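Speaker notes, office waste talk, Ladefoged, 2018-09-06

Opening. Thank Meinir Morris for the invitation. Say my name slowly. Ask who has a refill tap on their floor, wait for the hands.

Slide 2. Last July we asked 82 colleagues what they drink at work, and 81 gave an answer. Do not read the whole table. 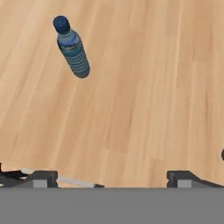
The habit is my main subject here. People buy a drink in the morning, finish it at the desk and buy another one after lunch. Point to the blue bottle lying on its side, then ask the room where such a bottle goes in their own building. Let two or three persons answer.

Slide 4. Deposit. In the Galtus canteen the deposit was too small and people forgot it. Bjarke Brøndum raised it, and returns went up to 600 in one month.

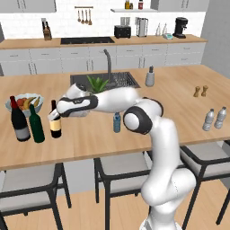 Glass is a different question, as it is heavy and our cleaning staff must carry it down. Speak slower in this part. Mention the 13 collection points at Vestuveo.

Slide 6. What we ask from managers: one tap per floor, and bins with clear labels. 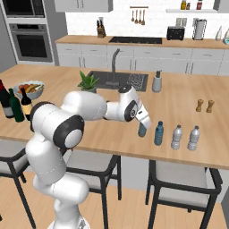 Plastic water bottles in a row, blue and clear.

If there is time, tell the Astach story. Questions after that.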